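Workshop notebook – Stisley bench
2026-05-28

Descaling and water hardness, continued from the last entry.

Second round of jars came out of the oven this morning. Same setup as before: tap water from the kitchen sink, tap water through the Choo filter, and the Ornthorpe supply that Saoirse Moynihan brought over in the blue cans. Two jars of each, lids off, held just under a simmer until dry, then weighed on the small balance.

The unfiltered tap water left a thick white ring at the old water line and a hard crust across the bottom. It doesn't rub off with a finger. The filtered jars have a thin haze that wipes away with a damp cloth. The Ornthorpe jars sit between the two, closer to the tap water than I expected. Saoirse says the village changed over to a different borehole last July and she has been getting scale on her kettle ever since. I had been assuming soft water there for all my earlier notes, so anything I wrote under Ornthorpe from before that should be read with the old supply in mind.

One of the filtered jars got knocked when I moved the tray and lost a bit of residue. I have left its weight in the table but put a cross next to it. Don't use it for the average.

Scale removal. I cut the crusted heating coil from the dead Hullon kettle into short lengths and put them in citric acid, white vinegar, and the store-bought descaler. All at room temperature, all covered.

Citric acid was the quickest. Fizzing started right away and the pieces were bare metal by lunch. The vinegar was slow and smelled up the whole bench, and there was still a gray layer under the white one when I pulled the pieces out. I put them back in. The store-bought stuff did about as well as the citric acid but costs a lot more per batch, and the label doesn't give the strength, so I can't compare like for like.

Si-eun Bae asked whether the gray layer is scale at all or just dull metal. Fair question. I scraped a little off with the scalpel and it fizzed weakly in fresh acid, so at least part of it is scale. The rest may be oxide. I'd want a better look under the microscope before saying more, and the lamp on that is out again.

Mixing note for whoever does the next batch: dissolve the citric acid in warm water first, then top up with cold. I made 2,000 ml and that was more than needed. 1,000 ml is plenty for the jars plus one small appliance. It keeps fine in a closed plastic bottle, but write the date on it. There are two unmarked bottles under the sink and I have no idea what is in either one. They are going out unless someone claims them.

Rinsing matters more than I had allowed for. I rinsed one length of coil once and another three times, then dried both. The single-rinse piece had a sticky film and some white specks along the cut edge. The other was clean. For anything with narrow water passages I would run two full tanks of plain water through at the very least, and taste the last of it.

Rubber parts. I left three old seals in the citric acid for the same length of time. No swelling that I can measure with the calipers. One went slightly tacky on the outer face, but it was the oldest and had a crack in it already. I'll repeat with new seals when the order from Hullon comes in. They are quoting 600 as the minimum for the small size, so I have asked if they will split a bag.

Still to do:
– reweigh all six jars tomorrow once they have sat in the open air
– hardness strips on the Ornthorpe water, from a fresh can
– check the vinegar pieces first thing
– lamp for the microscope (Si-eun has the part number)
– new filter cartridge, the present one is near the end of its life and that could be why there is any haze at all

I'm also thinking of changing the schedule on the wall. It says to descale every appliance at the same interval, and that makes little sense given how different the jars look. Anything fed from the kitchen tap should be done twice as often as anything on filtered water. Saoirse would like it written by appliance, with the water source next to each one. I'll draft it that way and pin it up for comments.
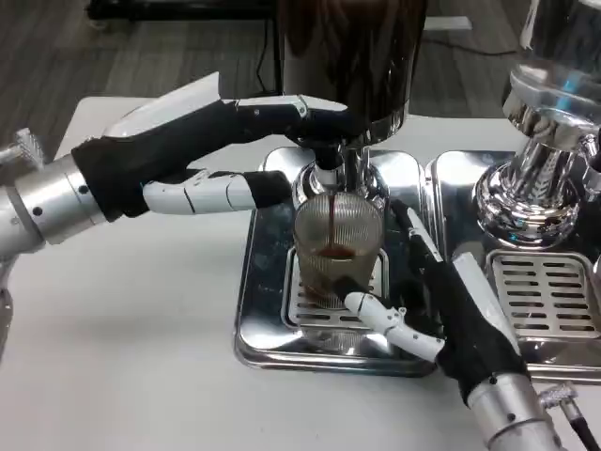
The draft will need a column for initials too, as the old one has ticks in it and no way to tell who did what.

3 comments · 2 shares

Recent entries
Jar test, first round
Kettle element, cut and cleaned
Choo filter: fitting notes
Sorting the seal drawer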